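Karnley water utility to replace 207 pressure valves

Jun 27, 2017

The Karnley Water Utility will replace 207 pressure-reducing valves in its eastern distribution zone, following an inspection program that began in January. The work is scheduled in 2 phases and will be carried out by Grelier, a pipework contractor.

The valves limit pressure where trunk mains feed smaller residential lines. Inspectors found worn diaphragms and scale deposits in the older units, which allowed downstream pressure to drift above the set point overnight, when demand is low.
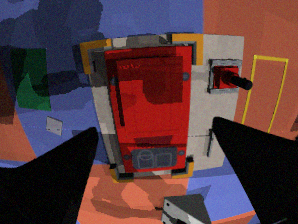 The replacement units are rated for a maximum outlet pressure of 60 psi and will be set individually after installation. Existing isolation valves will be kept where they close fully.

"The drift is slow and customers rarely notice it, but it shortens the life of joints and water heaters," said Evangelia Sotiropoulos, network engineer at the utility. Leakage in the zone also rises with pressure, she said.
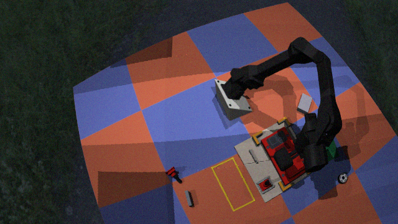
Phase one covers the Sethi Road and Prarnier districts. Supply to each street will be shut off for up to 5 hours, with written notice delivered beforehand. Discolored water may occur when service resumes and should clear after the cold tap is run for a few minutes.

Laiba Naqvi, who manages the contract for Grelier, said crews would work on weekdays only. Dates for the second phase have not been set.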